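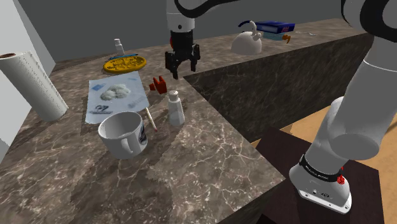 Practice Makes Practice

Automation > Features > Learning Machines

The kitchen has a marble counter, a kettle, a roll of paper towels and no plumbing. None of it exists. It is one of the simulated rooms used by Cunier, a robotics company with an office in Arboleda, to gather examples for a system that is supposed to learn how to pick things up and put them somewhere sensible. I spent three days there in May watching people collect those examples, and I left less sure of what they were collecting than when I came in.

The pitch is easy to follow. A person steers a simulated arm with a handheld controller. The software records every joint angle, every opening and closing of the gripper, and what the virtual cameras would have seen. Each attempt is called an episode. Pile up enough episodes, feed them to a learning system, and the system begins to produce motions of its own. Do it in simulation and you can reset the counter with a keystroke. Nothing breaks, and the mug never needs washing.

All true. I have also been hearing it for a long time, from a lot of companies, and very few of them could show me a machine I would let near my own mug.

The room where the collecting gets done looks like a call center that has been told to whisper. Operators work in pairs at long desks. One drives, the other reads the instruction off a second screen and marks the episode as kept or thrown out. The instructions are short and flat. Pick up the red object. Move the bottle next to the plate. The driver eases the open gripper over the counter, stops, corrects, stops again, and goes down.

I asked to try it, and they let me have a desk for an afternoon. It took me 23 attempts to produce four episodes that my partner was willing to keep. The trouble is depth. On a flat screen, two fingers that look as if they are right over a small red block may be well behind it, and the only way to learn the difference is to miss. Practiced operators have a trick, a small sideways wiggle before the descent that shows them where things sit in relation to each other. They all do it. I started doing it too within the hour.

So the wiggle is in the data. It is in thousands of episodes, and a system that copies what it is shown will copy that as well. When I brought this up, I was told it gets filtered out. When I asked how, I was told there was a smoothing step. When I asked whether smoothing removed the wiggle or only made it gentler, the conversation moved on to lunch.

It sounds like a small complaint. I think it goes to the center of the whole business. These companies talk about examples as if they were raw material, something like gravel, where the main question is how many tons you have. But an example is a record of one person solving one problem with one set of tools, and it carries all of that along. An operator who can't judge distance teaches hesitation. An operator paid by the kept episode teaches whatever gets kept.

The objects raise questions of their own. The counter I was given was stocked with the sort of stuff that does pile up in a kitchen: a sheet of paper with a white clump of something fluffy on it, a yellow plate with what might have been a pen lying across it, small bottles, a mug. Credit where it is due, this is better than the bare tables and colored cubes I was shown at Norkumix, where the clutter was going to be added later. A counter with a pen on the plate is closer to how people live. The pairs at Cunier told me they like the messy layouts best, mostly for the variety.

But a messy layout made by a program is messy in the way the program was told to be. The library I saw has 26 kitchens, and after a while I could tell which one I was in by the counter. The objects are shuffled within limits, so that the arm can reach and the task can be done. My real kitchen has no such limits. There is a jar at the back of the cabinet that has fused to the shelf. There is a bag of rice with a slow leak. Nothing in the simulator is sticky.

Cloth and paper are worse. A tuft of cotton in the real world gives way, tears, clings to a finger and comes along when you wanted to leave it. I asked how the simulator treats soft things, and an engineer said that for the current tasks they are mostly there to be avoided. That is a fair answer. It is also a different product from the one in the brochure, which promises help with laundry.

What would change my mind is a test that somebody else designs. At the moment the company collects the episodes, trains the system, picks the tasks and reports the score, with the scoring done in the same rooms the examples came from. On those terms the system finishes up to three tasks in four. I watched a run of them. The arm went over the counter, opened its fingers, settled above its target and closed. It was smooth and I was impressed, and then the next layout came up and it closed on nothing, lifted nothing, and carried nothing with great care to the other side of the counter.

A trial with a physical arm is planned for the Iltilthorpe site, in a room built to match one of the simulated ones. I asked why the real room was being made to look like the fake one. You have to start somewhere, I was told. Fine. But the apartment I live in was not built to match anything, and neither was yours.

The operators, for what it is worth, are more careful talkers than the people who hired them. They know which tasks get skipped and which objects they hate. Several keep private notes on layouts where the physics acts up, where a bottle slides when it shouldn't or a mug handle catches on thin air. Those notes aren't part of the data set. I asked whether anyone had ever requested them, and so far nobody had. I would read those before I read another success rate.

On my last afternoon I sat behind a pair working through a list of pickups. Wiggle, descend, close, lift. Keep. Wiggle, descend, close, slip. The second operator's hand went to the discard key before the arm had finished moving. I asked whether failures were ever worth saving. Sometimes, the operator said, if you can say why it failed. There was a box on the form for that. It was optional, and on the episodes I looked at, it was blank.

Contact the features desk | © June 2022, all rights reserved | Back to top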